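Notebook, gripper bench — January, entry begun 9:40

Purpose of this entry: to record the comparison of the two parallel grippers now available to the bench, the Pimik and the Bovatska, on soft goods in sealed plastic. The vacuum head is excluded from this round and will have its own entry. Readers who need only the settings should go to the table near the end.

## Background

The bench has been asked to advise on the end effector for the Plekano packing cell. The cell will handle small textile items in clear bags, fed one at a time onto a flat surface and placed in a carton. The items are light and flat, and the bags are never filled to the same degree. Earlier work at this bench was done on rigid cartons and bottles, and very little of it carries over. The settings sheet from that work should not be used here.

Both grippers mount on the same arm with the same adapter plate. The wrist camera stays in place when the gripper is changed, but its offset has to be entered again in the controller. The offset for the Bovatska was entered with the wrong sign on the first attempt, and the approach was visibly displaced to one side. The run was stopped and the value corrected. The results from before the correction have been struck out in the log and are not considered below.

## Setup

- Arm: the bench arm, tool speed limited by the safety profile for shared space
- Controller: Kermani, current release, force limit active
- Grippers: Pimik and Bovatska, both electric, both with two fingers
- Finger pads: as supplied by each maker, cleaned with a lint-free cloth before each session
- Surface: white table, no mat
- Lighting: overhead, both rows on

The controller was restarted between grippers. This is not strictly required by the manual, but the force reading drifted when it was omitted, and the restart has been made part of the procedure.

## Method

Each attempt begins from the same look-down pose. The camera takes its view, the grasp point is proposed, and the operator accepts or rejects it at the console. The fingers descend open, stop at the set height above the table, and close until the force limit is reached. The arm then lifts straight up, holds for 5 seconds, and travels to the carton.

An attempt is recorded as good if the item reaches the carton and is released inside it. If the item leaves the table but slips during the hold, it is recorded as a drop. If the fingers close without taking hold, it is recorded as a miss. Attempts rejected at the console are logged separately and do not count for or against either gripper.

The test item for the morning was a black fabric face mask in its clear bag. It was selected for the difference between its parts. The mask itself gives the fingers something to hold, while the margins of the bag offer only film. A grasp that lands on the margin behaves very differently from one that lands on the fabric, and the two cases should be kept apart when the results are read.
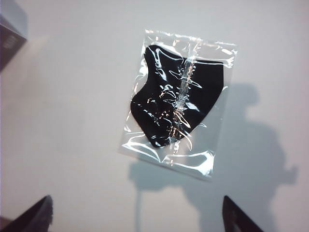 Bovatska's support desk, asked by message whether the finger pads could be changed for this kind of work, replied that softer pads are available but that film is better pinched with a narrow tip than pressed with a broad one, and advised lowering the closing speed before any parts are ordered. The desk also asked for the firmware version, which has been sent.

The advice on closing speed was followed for the second half of the session and made a clear difference. At the default speed the fingers pushed the bag along the table before they gripped it, and the final position of the item in the fingers was hard to predict. At the lower speed the film gathered between the tips and the bag rose with it. The cost is a longer cycle. Whether the Plekano cell can accept this has not been settled.

## Observations, Pimik

The Pimik closes smoothly and reports its position without noticeable delay. Its pads are broad and have a fine grain. When the grasp point was on the fabric, the hold was secure and the item did not turn during travel. When the grasp point was on the margin, the pads tended to slide over the film, and most of the misses came from this case.

The height setting matters a good deal. With the tips stopped too high, the pads closed over the top of the bag and took nothing. With the tips set to 2 millimeters above the table, the misses on the fabric became rare. A lower setting was tried once and withdrawn, as the controller raised a contact warning and halted the arm. The warning cleared normally and no mark was found on the tips or the table.

The cable exit on the Pimik faces the wrist joint, and the cable is drawn tight in the last part of the rotation. A longer strain loop was fitted before the session continued. Anyone changing the gripper should check the loop by hand, at low speed, through the whole rotation.

## Observations, Bovatska

The Bovatska is the heavier of the two and the payload entry must be changed to match. Its tips are narrower. On the margin of the bag it did better than the Pimik, and it could take hold of a raised fold with very little travel. On the fabric there was little to separate the two grippers, apart from a tendency for the item to swing about the narrow tips when the arm accelerated. Reducing the acceleration during the travel phase removed most of the swing.

Release was less reliable. The film clung to one tip on several occasions and the item fell late, once onto the rim of the carton. Opening the fingers wider before the arm retreats was helpful. A short pause after opening was also tried, with no benefit that could be separated from the wider opening, and it has been taken out again.

## Observations, camera and grasp proposals

The proposals were generally placed well on dark fabric against the white table. The weak point is glare. Clear film throws bright streaks, and the software is inclined to treat a strong highlight as an edge. Proposals on the margin were frequently of this kind and were rejected at the console when they lay outside the usable part of the bag.

The arm's own shadow is a second source of trouble. It moves with the wrist, and in some poses it overlaps the item. The proposals shifted slightly toward the shadow when this occurred. Turning off the row of lights nearest the arm weakened the shadow but made the rest of the view uneven, and both rows were turned on again for the remainder of the session. A diffuser is the better remedy and should be tested before any change is made to the software.

Exposure was fixed at the start of the session and left alone. Automatic exposure had been used the previous month and made the views difficult to compare.

## Settings to carry forward

| Setting | Pimik | Bovatska |
|---|---|---|
| Stop height | 2 mm | 2 mm |
| Closing speed | reduced | reduced |
| Opening before retreat | default | wide |
| Travel acceleration | default | reduced |
| Hold before travel | 5 s | 5 s |
| Controller restart after change | yes | yes |

The Kermani controller stores these as named profiles. The profile names in use at the bench end in "-bag" to keep them apart from the carton profiles. Please do not overwrite them. If a value needs to be altered, save a copy and write the reason in this notebook.

## Interim assessment

Neither gripper is ready to be recommended on the evidence of this session. The Pimik is the easier one to operate and releases cleanly. The Bovatska is more tolerant of a poor grasp point, and that tolerance may prove to be worth more in a cell where no operator is present to reject a proposal. The comparison was made with the console check in place, and it therefore favors the gripper that depends more on good proposals. The next session should include a block of attempts with all proposals accepted — at low speed and with the guard closed.

The matter of wear is also open. The request from the Plekano side is for up to 400 cycles between pad inspections. The session was far too short to say anything about that figure, and no statement on wear should be sent out until a continuous run has been completed on both sets of pads.

## Actions

1. Fit the diffuser and repeat the look-down views with the same fixed exposure.
2. Run the block with all proposals accepted, Pimik first.
3. Ask Bovatska for the drawing of the softer pads; do not order yet.
4. Ask Plekano for the longest cycle time the cell can accept.
5. Measure the film thickness of the bags. The value on the delivery note has not been checked.
6. Copy the "-bag" profiles to the backup drive.

Added 4:15 — The payload entry was found still set for the Bovatska after the Pimik had been remounted. It has been corrected. No attempts were run in between. A line for the payload entry has been added to the changeover sheet, directly under the camera offset, and the old copies of the sheet have been removed from the bench drawer.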